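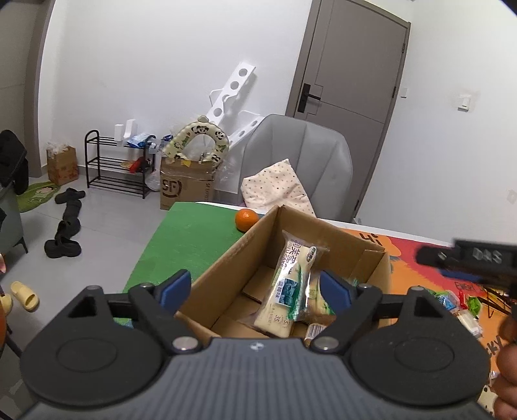 Enico Staff Community Board
Facilities and Common Areas > Pantry and Break Rooms

Topic: Snack boxes for the small meeting rooms — packing guidance requested

Posted by: D_Cierny
2022-04-08

Good morning to all members of this board.

The Office Services team has been asked to prepare a common standard for the snack boxes placed in the small meeting rooms. At present, each floor packs its boxes as it sees fit. The results differ a great deal, and we have received comments from visitors as well as from staff.

The proposed standard reads as follows:

1. Each room receives one plain cardboard box, open at the top, placed on the table.
2. Wrapped cakes are packed upright along one side of the box so that labels can be read.
3. Small candies are placed in the box last, in the remaining space.
4. Fresh fruit is kept outside the box.
5. Boxes are checked and refilled every 7 days.

Comments are invited from all floors before the standard takes effect in May.

Dagmar Čierny
Office Services

Reply from: lsomogyi
Thank you for circulating this. The third floor supports items 1 and 5. We do not support item 2 in its present form. Cakes packed upright tend to lean once the first few have been taken, and the remaining ones slide down and are crushed under whatever is placed on top of them. We lay ours flat, in two layers, with a sheet of paper between. This has worked well for us since the move from the Menon building.

Reply from: F.Lagman
I must respectfully disagree with the previous reply. When the cakes are laid flat, the lower layer is not seen and is not eaten. In the last clearing of our floor's boxes, every expired item came from the bottom. Upright packing lets a person see each wrapper at once. If leaning is the concern, a smaller box would solve it.

I would also ask that the standard address the candies. They are very small, and once they are in the box they fall between the larger items and stay there. On our floor they are left loose on the table mat, where people can reach them during a meeting.

Reply from: ksv_floor2
Candies left loose on the table are the reason I find wrappers under the chairs. I would ask that they be kept in a dish or in the box. The table mats in the small rooms are printed with bright patterns, and a small candy in a red or green wrapper is easily overlooked when the room is cleared. I have shaken several out of a folded mat.

Reply from: F.Lagman
A dish is acceptable to me. My concern was only that they be within reach.

Reply from: D_Cierny
Thank you both. I have noted "dish beside the box" as a possible change to item 3. May I ask the floors to comment on item 4 as well? The fruit question has raised the most correspondence.

Reply from: iulian.s
Regarding item 4: I agree that fruit should stay out of the box. A mandarin that goes soft under a row of cakes will mark everything near it, including the cardboard, and the box must then be thrown away. We place mandarins directly on the table mat, one or two at a time, and bring more from the pantry as needed. Apples may be treated in the same way.

I would add a request concerning labels. A number of the cakes we receive carry wrappers printed in Chinese only. These are very popular, but staff with allergies cannot check the contents. Could Office Services provide a short ingredient card for each variety, to be kept in the box?

Reply from: lsomogyi
The ingredient card is a sensible proposal and should be adopted whether or not the packing question is settled. I would suggest that it be taped to the inside of one flap, where it will not be lost.

Reply from: ksv_floor2
A flap is suitable only if the flaps are kept. Our floor cuts them off, as they take up space on the smaller tables and catch on sleeves. Does the standard take a position on flaps?

Reply from: iulian.s
We keep ours, and fold them shut in the evening — this keeps dust out and takes no time at all. I would not wish to see them cut.

Reply from: F.Lagman
I support keeping the flaps.

Reply from: ksv_floor2
Then I would ask that each floor be permitted to decide. I do not believe a cardboard flap requires a company-wide rule.

Reply from: D_Cierny
I am grateful for the full discussion. The following is the revised text, which I will submit to the Adon and Trorkerura sites for their review as well.

1. Each room receives one plain cardboard box, open at the top during working hours. Flaps may be kept or removed at the choice of the floor.
2. Wrapped cakes are packed upright in a single row. The older items go to the front.
3. Small candies are placed in a dish beside the box.
4. Fresh fruit is kept outside the box and checked daily.
5. Boxes are checked and refilled every 7 days.
6. An ingredient card is provided for each variety whose label is not in English.

For reference, the standard will apply to 129 rooms across all sites. The first delivery of dishes is expected before the end of the month.

Reply from: lsomogyi
I maintain my objection to item 2 and ask that it be recorded. The third floor will comply, and will report the number of crushed cakes after the first month.

Reply from: D_Cierny
The objection is recorded. A report would be welcome.

Reply from: iulian.s
One small matter regarding item 6. Will the cards be sent with the dishes, or should each floor print its own? Our printer is out of service at present.

Reply from: D_Cierny
The cards will be sent with the dishes.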